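23 August 2024

Rebuilt the Totix planner against the new collision library this morning. Build clean, 311 unit tests pass. Spent the rest of the day on the basket-then-cube task.

With one arm holding the basket by its rim, the attached-object model still treats it as a rigid box aligned with the gripper. The basket tilts, so the box is wrong at the low end.
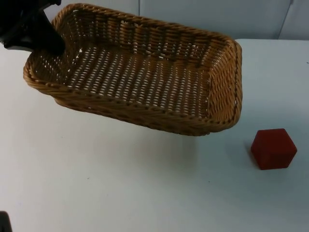 Changed the attachment to a padded hull, 40 mm on the low side, and moved the pose update out of the control thread. Replanning now takes 130 ms, down from 200. The padding is a patch. I want the tilt estimated from the fixed camera and passed in as a parameter.

Wrist view next. The red segmentation threshold was tuned on even light, and a large soft shadow on the table reaches the cube. Switched the mask to hue with a low saturation floor and left brightness out.

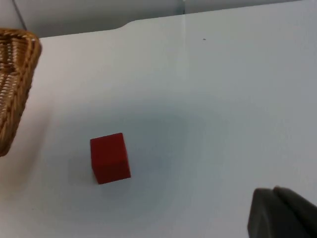 Jurgita Rebane wrote back that dropping brightness will hurt on dark red parts, and that she would rather see a per-session calibration step in Skirska before anything is merged. Fair. Branch stays open. Tomorrow: log the hue histograms, fix the stale transform warning.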